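Home > Study Skills > Writing for College > Free Chapters

We use cookies to remember your reading place and to improve our pages. By continuing to browse you accept our cookie policy.

Chapter 4
Getting Help With Your Writing, and Keeping It Yours

By the time most students open this chapter, a paper is already due. If that is your situation, take a breath and read on anyway, because the next few pages are short and they may save you an evening of wandering from one website to another. We are going to talk about the kinds of help a writer can ask for, what each kind costs (in money and in other ways), and how to come out the far end with a paper you can still call your own. 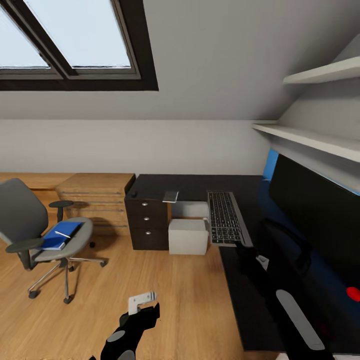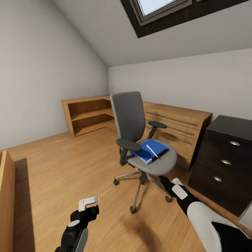
A desk, a chair, and some daylight

Let's begin with a word that gets stretched in every direction: "help." A tutor who asks you what your second paragraph is for is helping you. So is a roommate who circles a missing comma, and so is a website that checks your citations. A company that sends you a finished essay will call that help too, and its home page will probably be the friendliest of the lot! The trouble is that these things sit side by side in a search result, looking very much alike, and a tired person at eleven at night is in no mood to sort them.

4.1 Four kinds of help

Coaching comes first, and it is the kind we would push you toward every time. A coach reads your draft (or listens to you talk about a draft that doesn't exist yet, which is perfectly fine) and asks questions. You leave with notes in your own handwriting and nothing else.

Editing is when another person marks up the words you have written. Light editing catches spelling and grammar. Heavy editing moves sentences around and replaces some of them, and many instructors want to be told when you have had it done.

Then there are reference services, the ones that find sources or tidy up a bibliography. Check every entry yourself before you turn it in.

Last are the services that write the paper for you. Handing in such a paper as your own breaks the rules at nearly every college, and a refund policy will not help you in the dean's office.

4.2 A case to think about

Consider a first-year student at Brustisum College with a history paper of 4,000 words and 27 days to write it. She finds two services. Plornar offers live coaching by the half hour and lists each coach's subject and training. Susance promises "100% original work" and a finished draft in one night, and its coaches, if it has any, are never described.

She is a slow starter, as a great many good writers are, and the one-night promise is tempting. What she does instead is book two sessions with Plornar, one to settle her question and one after her first draft. In between she writes 100 words before breakfast each morning, some of them dreadful. She keeps every version in a folder, so that if anyone ever asks how the paper came to be, she can simply show them.

Before you read section 4.3, write down what you would want to know about a coach before paying for an hour of that person's time. Keep the list handy. We will come back to it when we look at the Bukhari checklist for comparing services, and you may be pleased to find you have already written half of it.

Filed under: Writing Help, Academic Honesty, First-Year Students

3 comments

inkandtoast
I teach a freshman seminar and the part about keeping every version is what I tell my students each January. Wish more of them listened!

slowdrafter
Does reading a paper aloud to a friend count as coaching or editing? My friend mostly just says "huh?" but it does help.

mapleread
Where is the Bukhari checklist? The link to section 4.3 only takes me back to the top of this page.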